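The 32-Minute Floor Reset

Posted June 27, 2025

My cousin forwarded me a newsletter from a company called Nallico, which sells a home tidying plan for 48 dollars. The pitch is that if you spend 32 minutes a day on your floors, and only your floors, the rest of the house will follow. I have lived in houses for a long time and I have never seen the rest of one follow anything.

But I paid, so I can complain with a receipt.

The plan comes as a PDF and a set of short audio clips read by a man with a very calm voice. You start in the room you "avoid emotionally." I don't avoid any rooms emotionally. I avoid the back bedroom on account of the radiator, which clanks. The calm man had nothing on radiators.

Day one you pick up everything that is on the floor and isn't furniture. Fine. Day two you do it again, and you are supposed to notice that there is less. There was not less. I have two kids and a hallway that works like a storm drain. By day four the PDF was asking me to write down how the floor made me feel, and I wrote "tired" and went to bed.

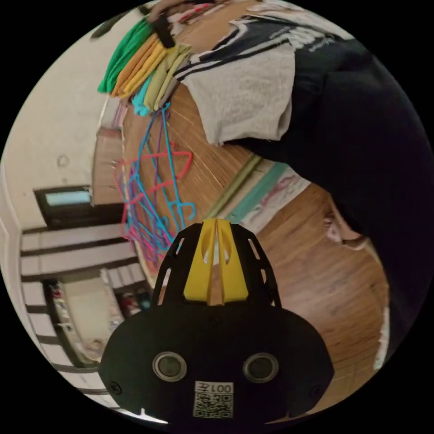

Leaning over the floor.

What bothers me is the arithmetic. Nallico says its customers get back 7 hours a week. From where? I was putting in 32 minutes a day that I hadn't been putting in before. If I add that up over a week, somebody owes me an afternoon. I wrote to them and asked how they got the number. The reply was signed Liv Lie and it was perfectly friendly — she said the hours come from "reduced searching." I lose my keys maybe once a month and they are always in my coat.

I asked my neighbor Nivaldo Bragança what he does, because his place always looks decent when I drop by. He sweeps after dinner. He has a broom from the hardware store and he's had it since before I moved in. When I told him what the plan cost he asked me to say it again.

To be fair, a couple of things were worth keeping. The rule about never setting a bag down inside the door is a good one, and I've stuck with it, mostly. The advice to get down on your knees once a week and look under the couch is also sound, though my mother gave it to me for free in a much louder voice.

The follow-up course is called Lelletti and covers shelves. They offered it to me at a discount twice in the same week. There is a members' forum too, and they say 750 people have joined it. I looked in and most of the posts I saw were about getting a refund.

I've asked for mine. I'll update this in October if it shows up.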